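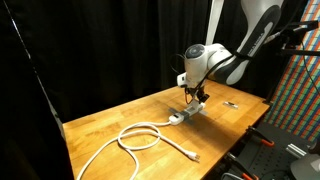
*Wooden tabletop with visible planks.*

# Stinska 27 Travel Pack, after a mountain road trip

I bought the Stinska 27 for a ten-day drive through the hills north of Clurkberg. We had a rental car, a different guesthouse most nights, and a short walk nearly every afternoon. I wanted one bag that could go on the plane, sit on the back seat, and then come up a trail without me having to repack it each time. It cost $171 at a luggage store in Powell, with no discount. I paid for it myself.

## Size and fit

The number in the name is the volume in liters. For a trip with laundry every four days, that was enough for me: three shirts, two pairs of pants, a fleece, a rain jacket, underwear and socks, a wash bag, and a paperback. In cold weather it would not be enough unless you wear your heavy coat on the plane.

I'm five foot nine with a short back, and the shoulder straps sat well once I had pulled the upper adjusters in. My wife is five foot four and found the hip belt too low to do much. There is only one frame size.

## In the car

This is where I used it most. The bag opens flat along three sides like a suitcase, so you can get at a sweater on the back seat without digging from the top. The two grab handles are in the right places, one on the top and one on the side. The side handle is stiff and got easier to hold after a few days.

The bag stands up when it is full and falls over when it is half empty. On the switchbacks above Sevesholm it slid across the seat at every other bend until I ran the seat belt through the side handle. After that it stayed put.

## On foot

The longest walk we did with it was the old mule track out of Sevesholm. It starts at the chapel parking lot and gains 1,156 feet before you reach the saddle, where there is a stone hut with 1795 cut over the door. The climb took us a little under two hours with stops. I had water, lunch, both jackets and the camera in the bag.

The back panel is flat foam with two channels in it. My shirt was wet through by the first bench. I have had bags with a mesh back that were much cooler, though they don't pack as well in a car. The hip belt took some of the load on the way up, and on the way down I unclipped it.

The bottle pocket is tight. A slim bottle goes in fine when the bag is half full. With the main compartment packed, I had to take the bag off to get the bottle back in.

## Rain

We had one wet day, driving over from Clurkberg, with a forty-minute walk from the lower lot to the guesthouse. The fabric kept the rain out. The zipper on the front pocket did not, and the map in there was soaked. The main zipper has a flap over it and the clothes were dry. No rain cover is included. The store wanted $19 for one and I didn't buy it.

## Things I would change

- The front pocket needs the same flap as the main zipper.
- The key clip is at the bottom of a deep pocket, so you have to empty the pocket to reach it.
- The sternum strap came off its rail twice. It clips back on, but you need two hands and a bit of patience.
- The lining is black, and small things disappear in it at night.

## Airline use

It went in the overhead bin on both flights with no trouble. On the second one, a small plane with small bins, I had to take the fleece out first. It also fit under the seat if the front pocket was empty.

## Would I buy it again

Yes, for this kind of trip. If you mainly hike, get something with a ventilated back. If you mainly fly and stay in towns, there are cheaper bags that open the same way. We're going back to Sevesholm in May to do the other side of the valley, and I'll take it again, with a dry bag for the map.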